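Looking After a Hand-Held Gripper: Pads, Pivots and Linkage

Filed under: Workshop Tips / Small Machines

These notes cover the Plurnlow two-finger hand grippers used in pairs at the Stadotus bench. Other parallel-linkage tools with replaceable finger pads can be treated the same way. Allow 14 minutes per gripper for the weekly routine and longer if the pads are due.

Before starting

Disconnect the cable at the handle end. Squeeze the trigger and release it four times with nothing between the fingers. The movement should be even through the whole stroke, and both fingers should reach the center together. If one arrives late, go to Linkage before touching anything else. A late finger wears its pad at the tip and makes the pad look like the fault.

Pads

Wipe both faces with a damp lint-free cloth. Do not use acetone or brake cleaner. Dish soap is fine if rinsed off completely. Tissue lint and glitter are the two worst things for grip and both come off with low-tack masking tape, pressed on and lifted straight up.

Replace pads as a pair at 950 closing cycles, or sooner if an edge lifts. Peel the old pad from the wide end. Scrape adhesive off with a plastic card, never a blade. The new pad goes on flush with the tip and is clamped shut for 4 hours. Bakhtiari replacement pads are slightly thicker than the originals, so the closed position has to be set again after fitting.

Linkage

Check the pins with the fingers open as well as closed. Play that cannot be felt at one end of the stroke is often obvious at the other.
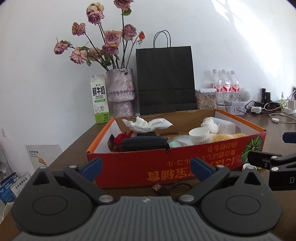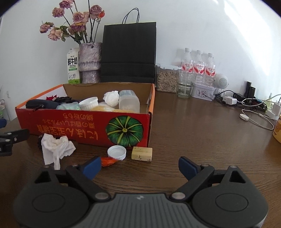
Blue finger pads and linkage pins, with the red-fronted box on the table.

Hold the body in one hand and rock each finger sideways. A trace of movement is normal. If it clicks, the pin or its bushing is worn. Put one drop of Dritau light oil on each pin, work the trigger, and wipe off everything that shows. Oil that creeps down to a pad will loosen the adhesive. Grease should stay out of the joints altogether, as it collects fiber.

Ribbed body and housings

Brush along the ribs with a dry toothbrush, then vacuum. Compressed air drives dust into the pivot housings. Housing screws are tightened by hand, a little at a time, alternating sides.

Setting the closed position

Close the fingers on a strip of copier paper. It should hold against a light pull and slide out under a firm one without tearing. Adjust at the trigger stop, a quarter turn at a time, and repeat the test after each change.

Trial run

Use mixed household items, soft and hard, in and around a shallow open box. Crumpled tissue shows up weak closing force. A plastic bottle cap shows up misaligned tips. Run 200 picks after any pad change and check the pad edges again at the end.

Storage

Fingers open, pads not touching, out of direct sun. Spare pads keep best flat in their liner.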